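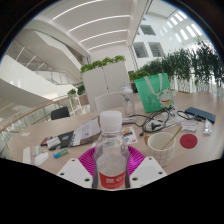 A bottle of water between the fingers of the hand-held gripper, on a table in the atrium.

Kamlesh Sisodia has spent most of April picking things up. He works on gripper testing at Tudon, and his present job is to compare two sets of fingers for the same hand-held tool: the flat, tapered ones the company already uses, and a softer, curved pair from Nieminen.

"Bottles are where people start, and they're harder than they look," he says. "The wall gives when you squeeze. With a flat finger you get a line of contact, and the bottle can turn on you."

The plan calls for 1320 grasps, of which 1000 are on ordinary objects such as bottles, cups and small packets. The rest are on things the team expects to drop. So far the flat fingers have slipped 76 times. Sisodia won't give a number for the Nieminen pair until both sets have been through the same list.

He prefers to work at tables that people use. "On a clean bench everything works," he says. "Put a cable behind the object, or a plate under it, and you find out whether the fingertips are too thick."

Shalini Rajput, who handles the camera side, is more interested in what the lens can see. A wide view takes in most of the room, but the edges bend, and straight lines near the rim are no use to her for measuring. She has tried four lenses and kept the widest.

"Kamlesh wants thin fingers so he can reach things. I want them thin so they don't block my view," she says. "We agree for different reasons."

Clear plastic remains a problem for her. The software, called Odent, finds a printed label sooner than it finds the bottle wearing it – so it tends to aim low. Rajput is marking up caps by hand this week to see if that helps.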